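Homemade gripper keeps dropping flat things - what have I got wrong?

Posted in Home Robotics and Tinkering

solderandtea

Hello all, first proper post so be gentle. I've been building a hand-held gripper since May, mostly on the kitchen table and then at our shared workshop when the kitchen table was needed for dinner. Two fingers, one servo, a trigger to close it. The electronics are a cheap kit from Grikasell and the finger mounts I printed myself (third go, the first two snapped).

It's brilliant with mugs. It's fine with boxes, tins, a rolled-up pair of socks. Anything flat and it's hopeless! Chopping boards, trays, a hardback book lying down - the fingers close on the edge, skate up over the top and come together with a clack, holding nothing at all. I've tried squeezing harder and that only makes it skate faster. I've put rubber tape on the tips, which helped for one evening and then peeled off.

Do I need a stronger servo? I've seen one at Zanico but it's more than I've spent on everything else put together, so I'd rather be told no. Any ideas welcome, I've got a workshop slot every evening after 8 and plenty of patience left, just about.

bodgeit_and_run

Stronger servo. Mine was the same and I bought a bigger one and it sorted it. Also check your battery, half the time it's the battery.

Marichka Tkachenko

Please don't buy the servo yet! If the fingers are riding up over the edge then you've got enough force already, it's just going in the wrong direction. When you squeeze harder on a sloping face, all you do is push the thing away from you.

I had months of this with mine. A few things that helped, in the order I'd try them.

First, look at how your fingers meet. Close the gripper very slowly on a bit of card and watch from the side. If the tips touch well before the rest does, they'll pinch nicely. If the middle touches first, the tips are splayed and a thin edge will never stay put. You can fix that with a washer behind the mount, which costs nothing and takes a minute or two.

Second, ditch the tape. Tape is fine for testing but the glue creeps as soon as there's any sideways pull. I cut pads out of an old mouse mat and stuck them on with contact adhesive, left overnight. Mine have done around 400 grabs and they're scruffy but still on.

Third, and this was the big one for me, change where you grab. I used to come at the middle of the long side every time, as that's where I'd pick a tray up myself. Awful. Going for a corner gives you a shorter bit to get hold of, and if you can slide the tray until it sticks out past the edge of the table by 50 mm, one finger can go underneath and the other on top. No skating, because there's nothing for it to skate up. 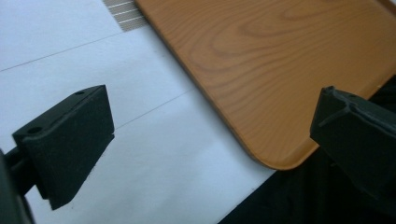 My practice piece for all of this is a board, and I'd suggest you pick one object and stick with it too, otherwise you never know if it's the gripper or the thing you're grabbing that's changed. I open the fingers a lot wider than I think I need to before going in. With a gap like that between them I can line up on the rounded corner and still have room to be a bit off, and the pointy lower tip on the left finger shows me how close I am to the white surface. Do watch out for a shiny board like mine, though - a glossy finish is a much harder test of your pads than bare wood, so start on something rougher if you're getting fed up.

One more thing on tips. If yours are thick and square at the bottom, they can't get under anything. Sand them down to a taper, a little at a time, and keep the inside face flat. I took too much off one and had to make another, so go gently.

If you do all that and it still won't hold, then yes, have a look at servos. I'd want to know how heavy the thing is first. My heaviest tray is 626 grams and the little servo copes, with a bit of moaning.

solderandtea

Marichka, thank you, that's so helpful! Tried the card test just now and it's exactly what you said, the middle touches first and there's daylight at the tips. Washers tonight, mouse mat tomorrow. I'll leave the Zanico one in the basket for the time being.

bodgeit_and_run

Still worth checking the battery.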